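工单主题：绿色台布上的星形纸屑清理不净，地面鞋套要求咨询
提交人：Jeanine Van Beek
产品：Bradedeo 台布套装，Atby 星形纸屑（黄色）
状态：处理中

第一条，提交人，星期三上午

您好。我的中文是后来学的，如果有写得不清楚的地方，请直接问我，我会再说明一次。

我们在活动室里用贵公司的绿色台布，上面撒黄色的星形纸屑做装饰。问题有两个。第一，活动完了以后收拾，纸屑总是留在台布上，用手扫过去，有一部分动，有一部分不动。第二，台布的边会自己滑下来，我们只好用金属夹子夹住，但是夹子夹过的地方有压痕，烫了一次也没有完全平。

我想先知道，这两个问题是我们的用法不对，还是这一批台布有什么不同。去年冬天买的那一批没有这样的情况。那一批我记得手感比较厚，但是我没有量过，所以不敢确定。

第二条，Lambrakis 客服，星期三上午

Van Beek 女士您好，感谢来信，您写得很清楚。请补充以下信息：
台布是否水洗过，用什么洗涤剂。
纸屑留在布上的时候，室内是否干燥，有没有开暖气。
夹子是随套装的，还是自己另外准备的。

第三条，提交人，星期三下午

按照您的顺序回答。

台布洗过两次，用的是普通的中性洗衣液，没有加柔顺剂。洗好以后挂在走廊晾干，没有用烘干机。

房间里有暖气，从早上八点开到下午。空气是比较干的，我摸门把手的时候常常被电一下。我不知道这个和纸屑有没有关系，但是我觉得应该告诉您。

夹子是我们自己的，就是办公室夹文件的那一种，金属的。套装里原来也有夹子，塑料的，可是夹口太浅，夹不住。

纸屑是 Atby 的，包装上写每袋3,000片。我们没有全部用，倒了一小部分。

照片附在下面。

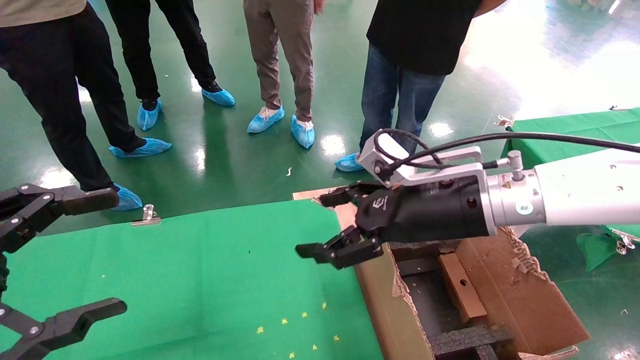 附件一：铺好的绿色台布和黄色星形纸屑，布边用金属夹固定；右侧为另一块绿色台布。

补充说明一下我们房间的情况。地面是绿色的环氧地坪，比较亮，进去的人都穿蓝色的一次性鞋套。鞋套的规定是房屋管理方定的，我们也愿意遵守。但是纸屑掉到地上以后，会不会粘在鞋套底下带到别的地方，这个我也想请教。星星很小，我担心走廊的清洁人员不高兴。

旁边那个纸箱，边已经撕破了，里面放了一块带圆孔的木块和一块黑色的有孔泡棉。我们本来想用这个箱子装收下来的纸屑，可是箱口破了，不太好用。请问贵公司有没有合适的收纳盒可以单独买？

第四条，Lambrakis 客服，星期三下午

收到照片，谢谢。我们先回答能确定的部分。

纸屑扫不干净，最可能的原因是静电。中性洗衣液本身没有问题，不过空气干的时候，没有加柔顺剂的化纤布容易带电，薄的纸屑就会吸住。建议您先做下面的测试，一次只改变一个条件：
1. 用喷壶在离布面一臂远的地方喷一点清水，等布面摸起来不湿了，再扫。
2. 如果有改善，下次清洗的时候加少量柔顺剂。
3. 如果没有改善，请换用软毛刷，顺着一个方向刷，不要来回刷。

请不要用胶带粘，胶可能留在布上。

夹子的压痕，请在夹口和布之间垫一小块折好的棉布。已经有的压痕，用低温蒸汽熨斗从反面烫。

地面方面，一次性鞋套的底如果有防滑纹，小纸屑有可能卡在里面。建议出门前在门口脱鞋套，直接放进垃圾桶。

收纳盒有 Unau 系列，带盖，编号400。是否有库存我明天确认。

第五条，提交人，第二天上午

测试的结果写在这里。

第1步做了。喷水以后等了二十分钟，再用手扫，大部分的星星都能动了，和昨天差别很大。只有靠近布边折起来的地方还留着一些，可能是卡在折痕里，不是静电。我用软毛刷刷出来了。

第2步还没有做，要等到下次洗。

第3步本来不需要，但是我也试了，在另一块没有喷水的台布上。结果是刷得动，可是刷完以后有的星星跳到刷毛上面，要用手拿下来，比较慢。所以我们以后会先喷水。

压痕从反面烫了，现在离远一点看不出来，走近还能看到一条浅线。可以接受。

垫棉布的办法也用了。夹子变得有点紧，要用两只手开，但是布没有再滑下来。

鞋套的建议我转告了大家。门口放了一个小垃圾桶，今天走廊里没有人来说纸屑的事。

还有一个没有解决的问题：台布的厚度。我想把去年的那一批和这一批各剪一小块边角寄给您比较，请告诉我剪多大合适。我不想剪到有用的部分。

第六条，Lambrakis 客服，第二天下午

感谢您这样仔细的记录，对我们很有帮助。

边角料每块3厘米见方就可以，请从包边的内侧剪，并在纸上写明哪一块是去年的。邮寄地址已经发到您的邮箱，邮费由我们承担。

Unau 收纳盒确认有库存，浅灰色和白色两种。需要的话，请回复颜色和数量，我们另外开一张订单，不和这张工单混在一起。

静电和压痕两项先标记为“已缓解”。厚度一项等收到样品以后再更新。

第七条，提交人，第二天下午

样品明天寄出，用信封装，里面夹一张硬纸板，免得折坏。

收纳盒要白色的，两个。请问盒盖是卡扣的还是直接盖上去的？如果是直接盖的，我需要另外准备一条橡皮筋，纸屑太轻，盒子倒了会全部出来。

第八条，Lambrakis 客服，第二天下午

盒盖是卡扣的，两侧各一个。订单已经建立，请查看邮箱。本工单保持打开，等待样品。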